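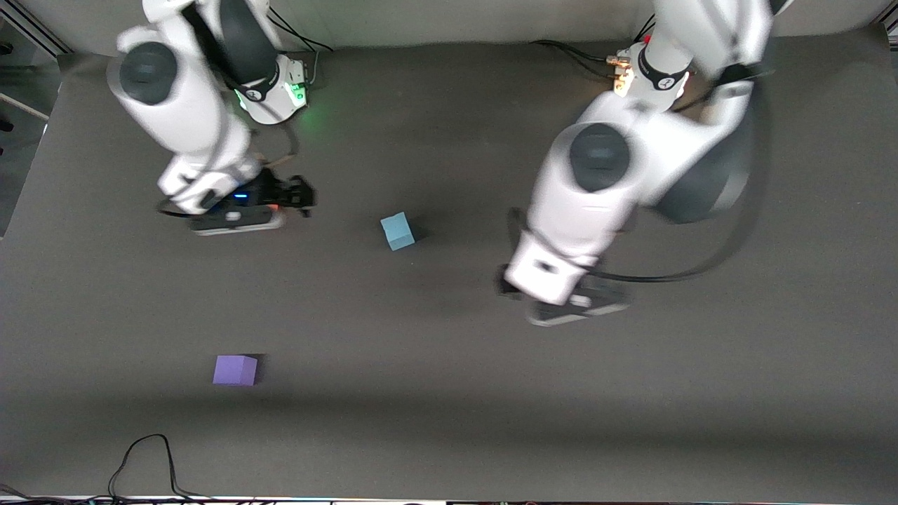 **Ticket:** foam cubes, Holub order, Grerport bench
**Opened by:** Uchenna Ezeani
**Status:** open (was closed by Wondthorpe, reopened by me)
**Priority:** they say low

**Problem**

The small foam cubes don't hold their size. We ordered 1,000 of the Turnatell cubes in November. The spec sheet says every cube in a batch matches. I put two on the dark gray work surface, a little apart, and one stood taller than the other. You could feel the step with a fingernail.

**First reply from Wondthorpe**

> Foam can compress in shipping. Please let the cubes rest overnight out of the bag and the size will recover. Closing for now.

I did not think this would do it, because the cubes in the middle of the bag were no worse than the ones at the bottom. Did it anyway. Spread a couple of dozen out on a tray on Sunday and left them until morning.

No change that I could measure. Reopened.

**Second reply**

> Could you confirm the cubes are being measured on a flat surface? Some tables have a slight crown.

Fair question, I suppose. Laid a steel straightedge across the work surface both ways and on the diagonal. No light under it anywhere near the middle. Then I swapped the two cubes left for right. The tall one was still tall.

**Third reply**

> Thank you. The variation you describe is within normal tolerance for cut foam.

Which tolerance? The spec sheet doesn't list one. It says "uniform." If there is a number, please send the number.

**What I did while waiting**

Made a go/no-go slot out of two scrap blocks and a shim and ran the whole order through it. A cube that slides through with a light push passes. A cube that has to be squeezed, or that rattles, fails.

- Passed: 731
- Failed: the rest, mostly too big
- Cubes with a slanted face: a handful, kept in a separate bag

I don't claim the slot is a lab instrument. My own push isn't the same at 9 in the morning as it is at 4. So I pulled a bag of the failures and ran them again the next day, and all but a few failed again. Good enough for me.

The slanted ones look like a knife problem. Wondthorpe suggested humidity. Humidity does not lean to one side.

**Also**

The invoice shows 1,116 cubes, and the packing slip shows 1,000. We were billed for the invoice figure. I raised this in the same email as the size problem and it has been skipped in every reply.

**Asked for**

1. The actual tolerance, in writing, from Holub and not from the help desk.
2. Replacements for the failed cubes, from a different batch.
3. A corrected invoice.

**Latest from Wondthorpe**

> We have passed this to Holub. They are confident the replacement batch will resolve the issue.

They were confident about the first one. Leave the ticket open until the new bag has been through the slot. Passed cubes are in the lidded bin, failed ones are on the shelf under it, please don't mix them again.

— U.E.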